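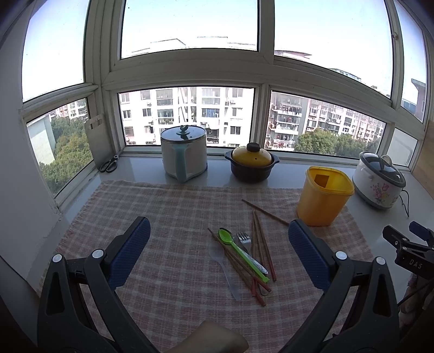 Cutlery storage, part two

The drawer is out of the kitchen. The left runner failed in September and the replacement, a Mogensen 30 cm soft-close, fouls the pipework by 7 mm. Until I can source a shallower one, everything that lived in the drawer has to live elsewhere, and it seemed a sensible point at which to sort it.

I worked on the windowsill. It is the only long surface with decent daylight, but the finish is glossy and marks easily, so I put a cloth down first. The plaid one is old and frays at the edge. Metal on bare gloss makes an unpleasant noise as well.

The first job was deciding what the categories were. The old drawer had a Trumik insert with five channels, sized for knives, forks, spoons, small spoons and a fifth of no obvious purpose. Chopsticks fitted none of them, so they went in diagonally across the top and jammed the drawer about once a week. The plastic serving spoons were worse. The green one has a wide bowl which stands proud of any tray I have tried.

I have gone over to sorting by length and material, in this order:

Chopsticks, wooden. Stood upright in a Flarnby jar, internal depth 80 mm. This is on the shallow side and they lean, but they don't tip it over.

Plastic spoons. Hung from the rail by the hob -- not over it, they soften.

Metal forks and spoons. Laid flat in a shoebox lid for now. The spoon with the patterned handle matches nothing else and goes in with the rest regardless.

Chopsticks take longer than everything else put together. Mine have accumulated from several sets, and near-identical browns can differ by a few millimetres in length. I pair them by standing them on end against the wall, then rolling each one on the cloth to check for warp. Anything that wobbles goes in the garden box for labelling seedlings.

The Vestov runner is 2 cm shorter and should clear the pipe, though the listing gives no figure for the rear bracket. I have emailed to ask. If the bracket is the same as the Mogensen one, I shall have to notch the back panel.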